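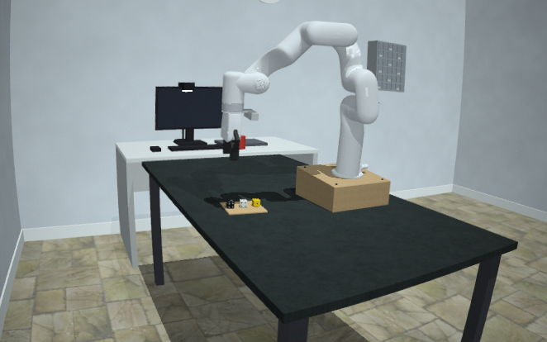 Can a machine do the chores yet? Members ask us this every winter, and the answer for February is still "some of them, slowly."

Trakau, the group behind the Pliso household project, has spent the season on small-object work in simulation. The task is handling dice on a little wooden board. It sounds like a toy problem, but the same skills come up when you sort screws at a bench or clear buttons and coins off a dresser. The arm has to line up over something small, close on it, and leave its neighbors alone.

Simulation is cheap. The group can run 2000 tries overnight and look at the bad ones over coffee. A real arm needs someone standing by, and the last round on hardware stopped at 225.

Urszula Zawadzka, who runs the tests, would like to see fewer videos of robots folding one shirt and more counts of how often the second shirt goes wrong. Her own rule is 600 tries in a row on one task before anyone calls it working -- and so far no chore on her list has passed.

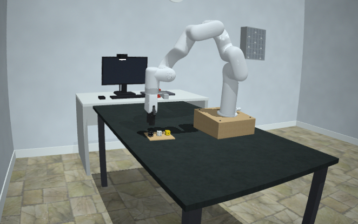 Müzeyyen Dönmez wrote in to say that her shop at Bozkurt would take a slow machine tomorrow if it could be left alone for a shift. Speed can be planned around, she says. What she can't plan around is an arm that stops and waits for help while the only person on the floor is busy with a delivery.

That matches what we hear from homes. People will put up with a dishwasher that takes 2 hours. They won't put up with one that has to be watched.

Grenance plans to host an open evening on the project this spring, starting at 6 p.m. Bring a chore you'd like to hand over.

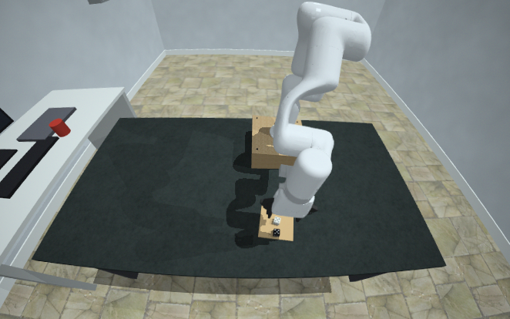 Simulated arm over the dice board, Pliso project.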